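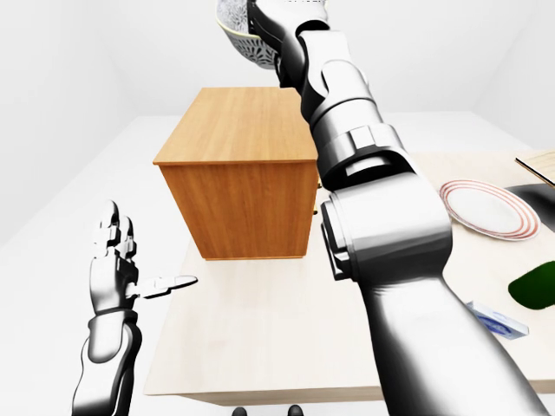 March 29, 2021
By Dexter Whitfield

I've wanted a real desk ever since I started working from the spare bedroom, and after a whole winter of hunching over a card table I finally bought the Dobson writing desk from Arby, in cherry. My wife wanted a piece with a top you could set nice things on, like the wooden cabinet with the patterned bowl held over it, gray petal shapes on the outside and a thin yellow rim. I wanted somewhere to put my elbows! The Dobson does both pretty well. It's a good 17 inches deeper than the card table, so the monitor finally sits back where my eyes are happy.

It came in two boxes and the delivery guys carried both upstairs. Putting it together took me one evening (plus a bit of the next morning, when I found I'd put the left leg on the right side). The bolts are all one size, bless them, and the little wrench in the bag is decent. The instruction sheet is tiny, so have your reading glasses handy.

I've had it since November and the cherry has already gone a shade darker, except for a rectangle where my blotter sits. I should have moved it around. Roland Garside at the Bemville store did warn me, and I nodded and forgot all about it. 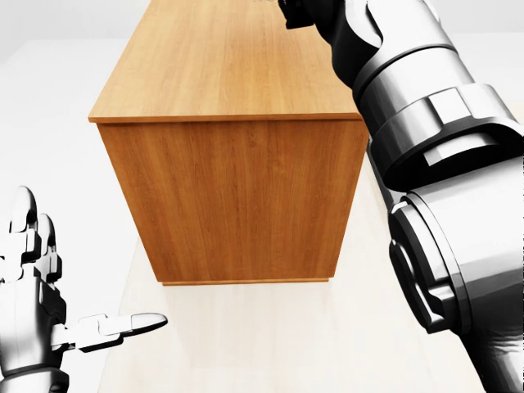 Drawers and keyboard tray

There are two drawers on the right and a slide-out tray in the middle. The drawers are great, full extension, and the bottom one takes hanging files with no fuss. The tray I like less. It holds my keyboard fine, but there's only a sliver left for the mouse, and it rattles when I type fast. I stuck some felt on the runners and that helped a lot.

I also looked at the Brernach, a bigger desk with a hutch, and it's a beauty, but with the matching file it was going to run close to $3000 and I just couldn't do it.

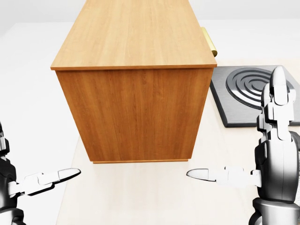 The Dobson was 20 percent off that week too, so that settled it. If you type all day I'd skip the tray and put the keyboard up top, and if you can get over to Bemville, pull the drawers out yourself before you order. I'm keeping mine.

Contact | © 2021 Dexter Whitfield | Back to top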